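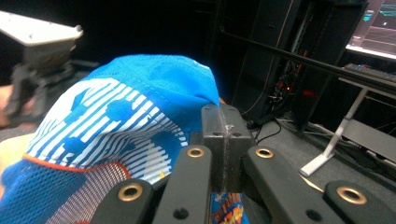
Neren Headwear Set
data card / readme, second version, replaces the old text file

What's in here

Pictures of caps and hats being handled on a table. Picked up, turned over, put down, sometimes folded or hung. 2,149 clips in total, 18 kinds of headwear. Baseball caps are the biggest group by a long way, then beanies, then sun hats. The rest is odds and ends (berets, a shower cap, two bobble hats that kept shedding).

Name comes from the shelf the first box sat on, no meaning beyond that.

Why hats

Soft things with a stiff bit are awkward. A cap has a crown that squashes and a brim that doesn't, so the same cap looks like a different object depending on which way it lands. We wanted lots of that. Towels and T-shirts are well covered elsewhere, hats less so. Also cheap to get hold of.

Folders

clips/ one folder per session, numbered
stills/ single pictures pulled from the clips
labels/ one text file per session, plain commas, first row is the headings
lists/ which sessions go in train and which in test
notes/ whatever got written down on the day, uneven

Stills and clips share the same session number. If a still has no matching clip the clip was binned, keep the still, it's fine on its own.

Labels

Every session has these columns:

kind: cap, beanie, sun hat etc. Eighteen values, list is in labels/kinds.txt
main colour: one word. Blue is blue, we don't do royal, navy, sky
pattern: plain / printed / mixed
resting: crown up, crown down, on side, flat, folded, other
brim points: near, far, left, right, as seen from the person at the table. Diagonals get two words. Blank if no brim
other things: anything else on the table, free text
action: what the session was for

"On side" caused the most arguing. Rule we settled on: if the crown opening is facing neither the table nor the ceiling, it's on side. Leaning counts. A cap that's slumped over but still mostly sat on its opening is crown up.

Worked label from the caps group:
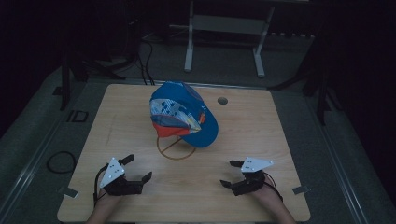
Blue cap on its side, brim down and to the right. Red band at the lower edge of the crown, brown elastic cord loop underneath.

kind: cap
main colour: blue
pattern: printed
resting: on side
brim points: near right
other things: elastic cord, brown

Note main colour is still blue even with white, pale blue and dark blue in the front panel. Go by the biggest area of plain fabric. Trims, bands, piping, mesh and little logo patches don't count towards it but they do make it printed or mixed. Printed = pattern on at least one panel. Mixed = panels in different plain colours, no print. If both, put printed.

Cord goes under other things because it's lying on the table with the cap on top of it. Chin straps, ties and bobbles that are sewn on are part of the hat, leave the column blank.

Table

Light wood top, same one for the caps group. Small round hole towards the far edge. Don't label the hole. An earlier pass had it down as a button in 600 stills and they all had to be done again.

Beanies and berets were done on the table at Brevcombe, darker top, lamp on one side, shadows are stronger. Column "site" in labels tells you which.

Splits

By hat, not by session. A hat in train never turns up in test. This matters, the printed caps are very easy to recognise and a random split gives silly good scores. Lists are in lists/, please use them if you're going to compare with anybody.

The Cloltilar add-on (scarves and gloves) is seperate and has its own readme. Don't merge the two, the resting values mean different things there.

Known problems

Close-up stills often show one panel and nothing else. Kind is still right in the labels but it was filled in from the session, you can't always tell from the still alone.
Stripes and dotted prints can shimmer when shrunk down. Use the full size for anything to do with pattern.
Mesh panels come out nearly solid in the dimmer sessions.
Brim direction is blank in a few cap sessions where it should be filled. Working through them, slowly.
Red and orange get mixed up on small patches. If both are there we write both.
Black hats on the Brevcombe table. Sorry. Labels are ok, pictures are dark.
Some notes files are empty.

Checks

Each session labelled once, then 2 people looked over the resting column since that's the one that drifts. The other columns got a spot check only. Colour is pretty solid. Other things is patchy, early sessions tend to leave out anything small.

Changes since the first version

kinds list redone, visors now their own kind
"sideways" renamed "on side"
hole-as-button labels fixed
McPhee box added (mostly sun hats, a few flat caps)
duplicate sessions taken out
spelling of "corduroy" fixed, mostley

Still to do

Second pass on brim points. Proper list of the individual hats with a still of each. Flat caps need more sessions, hardly any folded ones. Wide sun hats need redoing with more room, brims hang over the edge.

Use

Fine for research and teaching. Say where it came from, give the version. Don't repost the stills on their own without the labels. Mistakes in the labels: send the session number and the column, one line each is plenty. Fixes get batched up and go in on a Thursday.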